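How I sort out a desk that's lost the plot (pens, paper and all)

Posted 27/01/2020

Right, so every few months my work table gets to the point where I'm writing shopping lists on the back of an envelope on top of another envelope, with a marker that gave up ages ago, because the good one is under something. If that's you too, this is the way I do it now. It takes me an afternoon with the radio on, and I've done it enough times to have some opinions.

What you'll need

A big box or a washing basket for the clear-out. A damp cloth and a dry one. A pencil sharpener that works (check first, I've been caught out). Scrap paper for testing. Something to stand your pens in. A cup of tea, and somewhere to put the cup of tea that isn't the desk.

You don't need to go shopping. I say this as someone who once came home from Hovside with a bamboo drawer thing, two trays and a letter rack, and then had nowhere to put the drawer thing, the trays or the letter rack. Sort first, buy later!

Step 1. Take everything off

Everything, even the bits you're happy with. I used to tidy around the lamp and the pile of notebooks, and all that happened was the mess shuffled from one end to the other and then shuffled back. Put the lot in the basket, or on the floor if you haven't got a dog.

Loose paper goes in one heap. Don't read it yet. I mean it, you'll find an old birthday card and that's half an hour gone.

Step 2. Clean the surface

If your table's bare, wipe it down with warm water and a drop of dish soap and dry it straight away. If you've got a cloth or a cover on it, take that off and give it a good shake outside. Mine go through a cool wash and back on the table a tiny bit damp, then I smooth them from the middle out with my hands. You won't get every wrinkle and I've stopped trying. For coffee rings I use bicarb mixed to a paste, left for ten minutes and rinsed. It got rid of everything except one, and there's a mouse mat on that one.

While the table's clear, have a look behind it as well. I've found rubbers, a spoon and a parking fine.

Step 3. Test the pens

This is my favourite part, which probably says something about me. Get your scrap paper and scribble with every single pen. If it doesn't write after a good scribble, out it goes. No second chances, no running it under the hot tap, no putting it back in case it feels better tomorrow.

Whiteboard markers are a bit different. If one's gone faint, check it's been capped properly, then lay it flat overnight and try again in the morning. I've brought quite a few back that way. Store them lying down if you've got the drawer space; mine end up standing in a cup with everything else, so I try to remember to put them in tip down. Try to.

One more thing on markers – keep the permanent ones well away from the whiteboard ones. They look far too alike in bad light. I wrote a whole month's dinners on the kitchen board in permanent and we had October up there until well after Christmas. (If you do it, scribble over the top with a whiteboard marker and wipe while it's fresh. Works a treat on most boards, though try a corner first.)

Step 4. Sharpen the pencils

All of them, in one go, over the bin. Check the rubber on the end as well. If it's gone hard and shiny it'll only smear, so rub it on a bit of fine sandpaper or a nail file until you're down to the soft stuff. Anything shorter than my little finger goes in the shed for marking timber.

Step 5. Decide what lives in the cup

My rule is that if I didn't use it in the last month it doesn't get a spot. I keep a couple of markers, a pencil or two and a pen I like. The spares go in a zip bag in the drawer. I know it's tempting to fill the cup because it's there, but a crammed one is miserable, you pull out one pen and three come with it and one of them goes down behind the heater.

As for the cup itself, I've been through the lot. Jam jars are fine until you knock one off. Mugs are too narrow at the bottom and go grubby inside where you can't see it.

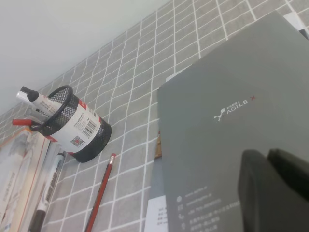 I've come round to wire mesh in a big way. The dust drops through instead of turning to felt in the bottom, and you can rinse it under the tap and stand it on the rack. If you buy one new, take the wrapper off before you load it up, and do it slowly. Some of the paper ones just slide off once you snip them, but if there's any glue on the mesh you'll be picking at it for days. A hairdryer on low for a minute softens it, then a dab of cooking oil on an old toothbrush, then dish soap. I did this on a tray I bought in Tikadstead and you'd never know.

Step 6. Books and booklets

Stack them flat, biggest on the bottom, spines facing you, and put the stack at the far corner from your writing hand. I'm right-handed so mine go on the left. Keep it low. Once it gets taller than your pen cup it becomes a shelf, and things start living on it.

Instruction booklets don't belong on a desk at all. I moved mine to a folder in the hall cupboard and I've opened it twice.

Step 7. Now you can read the paper

Three heaps: deal with it, file it, recycle it. Be tough. I bought a box of 1000 plastic sleeves years ago thinking I'd file the lot, and I reckon I've still got 700 of them. Most paper wants the recycling bin.

Step 8. Put it back, then leave it alone

Cup at the back on your writing side, books on the other, lamp wherever the light's best. Then use the desk for a week before you change anything. You'll soon notice what you keep getting up to fetch, and that's what deserves a spot. For me it was scissors.

After that I do a five-minute reset when I finish up for the day. Pens in the cup, caps on, rubbish in the bin, mug to the kitchen. I miss it plenty of nights and the place doesn't fall down.

Next time I'll have a go at the drawer underneath, so if you've got a good trick for charging cables, pop it in the comments, please, I'm desperate.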